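Trucos para escurrir la vajilla que aprendimos en la jornada de puertas abiertas de Wirkura

En noviembre pasamos una mañana en el taller de Wirkura, que abre sus puertas dos veces al año para enseñar sus robots de cocina. Íbamos con la idea de curiosear y volvimos con una libreta llena de notas sobre escurreplatos. El encargado de la demostración era Yannick Hervieu, que lleva allí desde el principio y contesta a todo sin prisa.

La parte más larga de la visita fue la de recoger la vajilla. Para programar el brazo han tenido que pensar en cosas que en casa hacemos sin fijarnos, y casi todas sirven para cualquier fregadero. Estas son las que hemos probado desde entonces.

Dónde poner el escurreplatos

Sobre una superficie plana y con sitio por los lados para meter la mano. En Wirkura dejan 40 centímetros despejados por encima de la rejilla, porque el brazo baja casi en vertical. En una cocina normal basta con que no quede debajo de un armario que obligue a meter los platos inclinados.

Si el escurreplatos no lleva bandeja, ponga debajo un paño doblado y cámbielo a diario. El agua que se queda en la encimera deja cerco, sobre todo en las zonas de agua dura.

Las tazas, boca abajo y primero

Las tazas van antes que los platos. Ocupan poco, pero necesitan apoyarse en varias varillas a la vez para no bailar. Busque la zona donde los alambres corren más juntos y deje la taza allí, un poco ladeada para que el agua no se quede en el hueco de la base.

Yannick repitió la maniobra varias veces con piezas distintas. Insistía en no soltar hasta notar que la taza ha encontrado apoyo – con la mano se nota enseguida, con una pinza hay que ajustarlo. La cerámica esmaltada resbala más de lo que parece, así que conviene sujetarla por el costado y acompañarla hasta abajo. 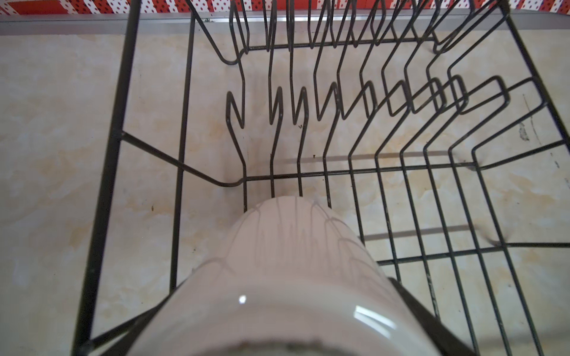
Los platos, de mayor a menor

Los grandes al fondo y los de postre delante. Deje un hueco libre entre plato y plato si va a guardarlos pronto; si los va a dejar toda la noche, puede ponerlos seguidos. Los cuencos hondos no van entre las púas, se vuelcan. Mejor en un extremo, apoyados en el borde.

El peso también cuenta. Una rejilla de alambre fino aguanta hasta 4 kilos bien repartidos, según nos dijeron en el taller, y si se carga todo en un lado acaba cediendo.

Cuidar el alambre

El recubrimiento se desgasta con el roce. Cuando aparezcan puntos claros, revíselos cada cierto tiempo: si asoma óxido, manchará la loza. Para la limpieza semanal usamos agua a 50 grados con un chorro de vinagre y un cepillo de dientes viejo. Nada de estropajo metálico.

Si quiere ir

La visita es gratuita, con reserva previa, y dura 80 minutos. Los niños pueden entrar acompañados. Lleve calzado cerrado, lo piden en la puerta.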